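Cilix Releases Motion Planning Update for Household Robots

28/05/2021

By Fionnuala Moynihan

Software firm Cilix has released a new version of Wotuven, its motion planning package for robots that work with clothes and other soft goods. The update went out to existing customers this week and is free to anyone with a current license.

The main change is in how the planner treats hangers. Earlier versions handled a hanger and the garment on it as one solid block, with a safety margin added on all sides. That kept the arm out of trouble but made it slow, and on a crowded rail the planner would often give up and report that no path could be found.

Wotuven now plans for the hook and the garment separately. The hook is treated as a rigid part with a narrow opening that has to clear the rail. The fabric is given a looser shape that is allowed to brush against other clothes.

"Cloth touching cloth is fine," said Senan Corrigan, who leads the planning team at Cilix. "A hook touching the rail from the wrong side is a problem. The old code scored those two things the same way, and we should have split them sooner." 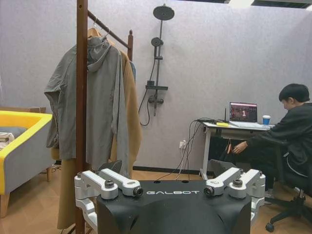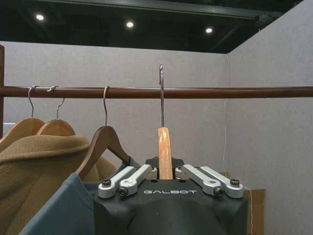
Coats on a wooden rack, and a hanger hook held up at the rail.

Reading time: 2 minutes

The company tested the release on a set of 200 hanging tasks, with the rail position and the spacing between garments changed from one task to the next. Corrigan said the planner found a path in all but 7 of them. The failures came from rails where the gap between two hangers was too small for the gripper to enter.

Perception has changed as well. The rail detector now fits a line to the full visible length of the pole and updates it as the wrist moves. In the last version the line was set once, at the start of the approach, and any error in it stayed there until the hook was released. Users had reported hooks coming down short of the rail when the arm reached far out to one side.

Valdis Kļaviņa, a controls engineer at Cilix, said the wrist correction now runs at 50 updates per second during the final part of the move. The rate can be lowered in the settings file for older computers. She advised users not to change it in the middle of a job.

A new replay tool lets an operator step through a finished run and see which paths were considered and why each was dropped. Logs made with the previous version will open in the tool, although the path scores will be blank.

Gilmartin, a garment care company that has used Wotuven since last October, had early access to the update. Deirdre Ní Bhriain, its technical manager, said the replay tool has been the most useful part so far — her staff had been reading plain text logs to find out why a job had stopped.

She said setup took longer than expected. The rail settings are stored in a new format, and the old files had to be converted one at a time.

Cilix said a batch converter will be part of the next minor release. Support for folding tasks is still in development and has no release date.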